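Bottle Sorting and Floor Clearing: Gallery

Sekumeck Waste and Recycling Services, page updated 05/03/2020

The pages in this section present the collection of empty drink bottles and household containers as it is carried out under the Brirnard program. The program was established to encourage the separation of plastics at the point of disposal, before they are mixed with food waste and paper. Participating sites use a lined bin with a colored rim, placed within easy reach of the floor area to be cleared. Last year 26 sites took part, and the heaviest single collection came to 179 bottles.

Visitors are welcome to use this gallery when preparing notices for their own buildings. 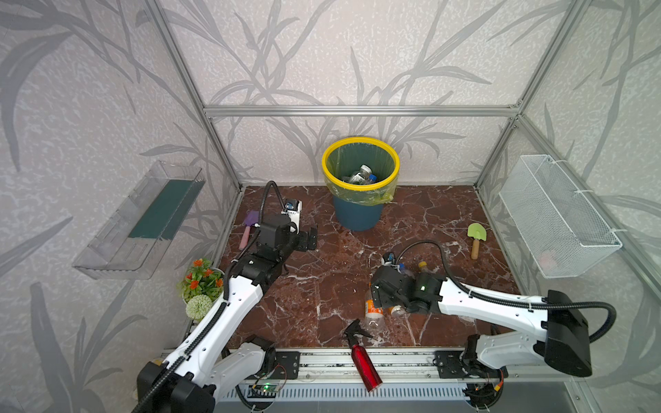 Should caps be left on the bottles?
Caps may stay on, provided the bottle is empty. A loose cap is too small for most sorting lines and is often lost on the way.

Clearing a floor involves more than bottles. Garden tools, kitchen tools and spray containers are frequently found among the recyclables, and the program asks that these be set to one side and returned to storage. Spray containers should be checked for remaining contents before any decision is made about their disposal. Site guidance on this point was revised in April, following requests from the Jollalico and Butt buildings.

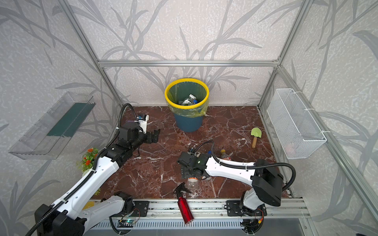 Bottles, a toy garden trowel and a red spray bottle on the marble floor, with the lined bin at the back wall.

Marble and other polished floors require some additional care. Crumbs and small fragments should be swept up after the larger items have been lifted, and any sticky residue removed with a damp cloth. Abrasive pads are not to be used.

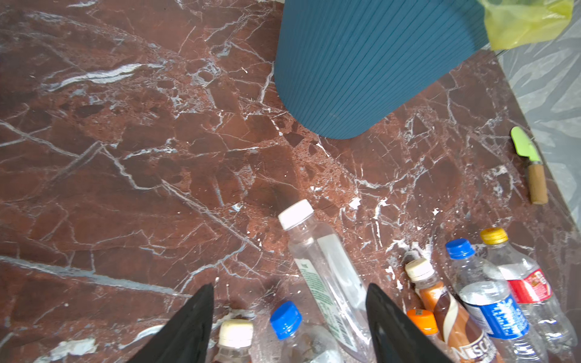
Liners are to be changed when the bin is three-quarters full. The edge of each liner should be folded well over the rim so that it does not slip inward under the weight of the contents. Replacement liners are supplied to sites in cartons of 2,000 and may be ordered through the Sekumeck supply desk.

Comments (2)

greenhallway: Thank you for posting these. We have the same trouble with liners slipping and will try a deeper fold.

m_tenant4: Does the cap advice apply to milk jugs as well? Our building was told to take them off.

Contact Sekumeck | Copyright Sekumeck Waste and Recycling Services. All rights reserved. | Back to top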